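3 min read

My brother-in-law Ezequiel Barrera runs purchasing for a small chain of guesthouses out in Wulville, and every time a robot arm comes up he asks me the same thing: how much? Wrong first question, Ezequiel! (He knows I think so.)
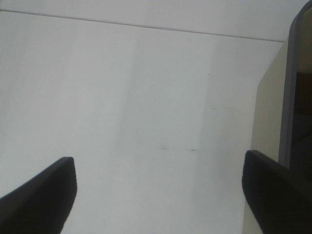
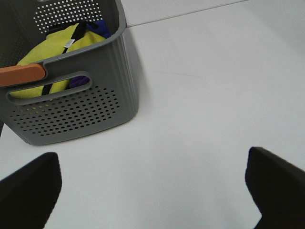 Say the arm is 3,000 dollars. Fine, that's the number on the quote, and that's the number everybody fights over on Thursday. Then you need another 3,000 for the stuff around it: a spare set of fingers, a decent table, a second camera, and somebody's paid hours to teach it what a towel is. I looked at quotes from Onda and Stöcker last December and neither one had a line for those hours. Nearly 10 weeks of them, in my case.

So my opinion, for what it's worth, is that you budget for the boring job first. Write down what you want picked up, how often, and who does it now. If you can't fill half a page, don't buy anything yet – rent a Lunitz for 2 months and see whether anyone misses it when it goes back.

And please buy spare fingers up front. I didn't, and I spent a whole afternoon on hold over a part the size of my thumb while a perfectly good arm sat there doing nothing. I'm still a little mad about it.

Contact | Copyright, all rights reserved | Back to top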